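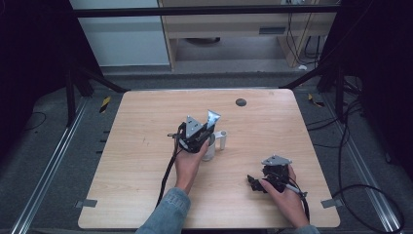
Trucos para ver la gala en casa

Yo los viernes no perdono el programa de entrevistas de Ornska, y menos si hay gala con alfombra roja. ¡Dura 55 minutos y no quiero perderme ni un cotilleo!

1. Deja la cena hecha antes de las presentaciones - yo hago empanadillas, que se comen con una mano y no manchan el sofá.
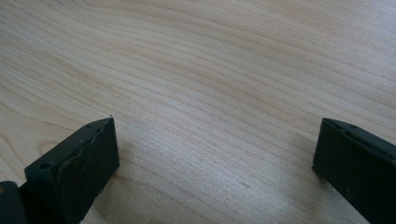
2. Baja un poco los agudos de la tele. Con tanto aplauso no se entiende a los presentadores, y en mi vieja Bastos mejora muchísimo.

3. El móvil, en otro cuarto (adiós, spoilers).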